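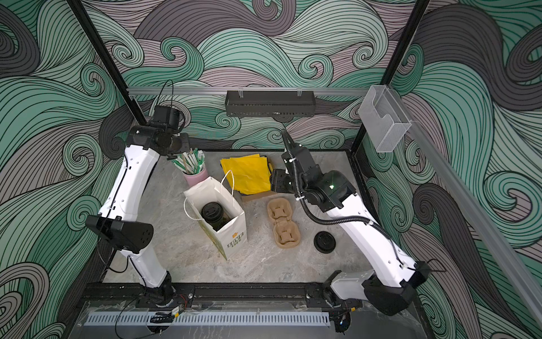 Packing a takeout order — speaker notes
May 1, 2010

Slide 1. Title
Thank them for having me. Say where I work: the counter side at Kisero, training new staff for the bar and the window. The talk is on bags, cups and lids. Coffee itself is the next speaker.
Ask who in the room packs orders every day. Wait for hands.

Slide 2. The numbers from our shop
We kept a sheet by the register for one month. 500 takeout orders went on it. 196 of them had more than one drink. Those are the ones that need a bag, and those are the ones that come back.
Don't read the whole table out. Point to the bottom row and move on.

Slide 3. What the customer is carrying
Keys, phone, a child's hand, a door to push. A cup in a bag leaves the other hand free. People will put up with a slow line more easily than coffee down a coat.

Slide 4. Paper bag, string handles
This is the bag most of you already use. White paper, two string handles, open top. A single cup with a lid and sleeve fits inside fine. On its own it can lean, so set it on the flat bottom, against the side seam, and put the napkins in next to it.
String handles flop over when the bag is set down. Lift them both together before you pass it across. If the customer grabs one handle the bag tips toward the other side.
(Pass the sample bags around here. Start with the left side of the room.)

Slide 5. Lids
Press all the way around with the thumb, then tilt the cup a little over the sink. It takes no time. Do this before the sleeve goes on — you want to see the rim.
Dark lid on a dark cup: harder to see a gap. Run a finger around it.

Slide 6. Sleeves
Sleeve goes on from the bottom, snug, not up against the lid. We tried the Vistora ones and the Stumow ones side by side. Both hold. The Stumow ones come flat and have to be popped open, which slows down a new person. Have the sleeves opened before the rush.

Slide 7. Short cups
Short cups are the problem. Next to a tall one in the same bag they slide underneath and get leaned on. Either use a carrier tray or give the short cup its own bag. At Kisero we went back and forth on this and now use the tray.
Somebody will ask what a tray costs. Answer: less than remaking the drink.

Slide 8. Where the logo goes
Stamp or sticker low on the front, small. If it is high up the handles fall over it. Face it toward the customer when you set the bag down. Tell the story from the Tolentino shop if there is time, skip it if not.

Slide 9. Practice
Pairs. One packs, one carries the bag to the back wall and returns. Water in the cups. 90 seconds for each order, then swap. Give this 10 minutes in total and keep an eye on the clock, we ran over in the last session.
Towels are under the front table.

Slide 10. Questions
Likely ones:
Do we staple the top? No. People want to check what is in there.
Double bag in rain? Yes, if they ask.
What about iced drinks? Same packing, extra napkin under the cup. Paper goes soft fast.
Next session is in June. The sign-up sheet is by the door — leave the pen there, please.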